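Wodville Robotics Club forum > Student projects > Fruit sorting, gripper sessions

oden_bench
Update for anyone in the Maurya group who missed the last session. We're still collecting pick-up demos by hand before anything goes on the arm. 3312 clips so far, of which 700 are soft fruit. The rest are blocks, cups and pens from last term.

Settings are the same as before. Close slowly, hold for a second, lift straight up. Please don't squeeze harder if it slips – open, go back and start the clip again.

Mandarin between the blue pads, with more on the sheet for the next goes:
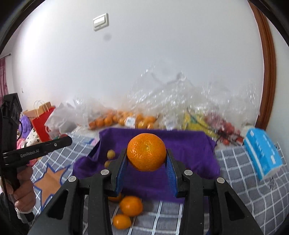
dakine says the 700 are too much alike, and that another 100 with the fruit touching each other would be worth more than a thousand singles.

oden_bench
I don't agree with a thousand, but yes, we're short of clutter. I'd still like the singles finished first so the two sets stay separate.

tinpot
Why separate? The judges will tip the whole lot into a tray. Last June we trained on tidy rows and the arm pushed everything into the corner.

dakine
Same point from me. Mix them and tag each clip.

oden_bench
Tags are fine if people fill them in. 1895 clips have nothing in the notes field, mostly the blocks.

tinpot
Some of those are mine. I'll do them tonight.

marrow_k
Does the stem need to point up? The sheet doesn't say.

oden_bench
No, any way round. I'll add a line to the sheet.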